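About Wistent

Wistent is a residential school for adults returning to education. It was founded in Rillville by Rasa Butkienė, who began with 13 students and one rented classroom. The school now enrolls 302 students each year in bookkeeping, office practice, and English.

Instruction is given in small groups. Each student is assigned an adviser, who meets with the student every two weeks and reports to the Director of Studies, Ihor Prokopenko. Certificates are awarded after 10 months of study.

Students may live on campus or travel from home. Residents of Palacios and nearby towns may apply for help with travel costs.
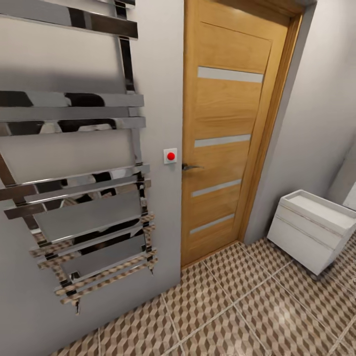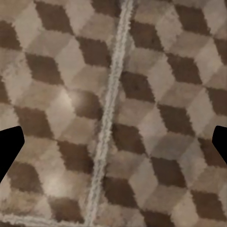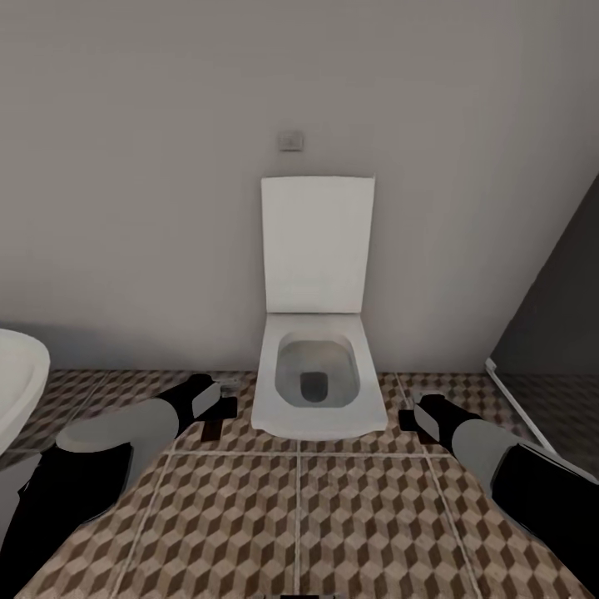 Admissions

The school year begins in September. Applicants must be at least 18 years of age and must submit a completed form, proof of address, and a letter from a former teacher or employer. Fees may be paid in full or in 2 installments. Forms are available from the Admissions Office.

Page last reviewed 8/1/20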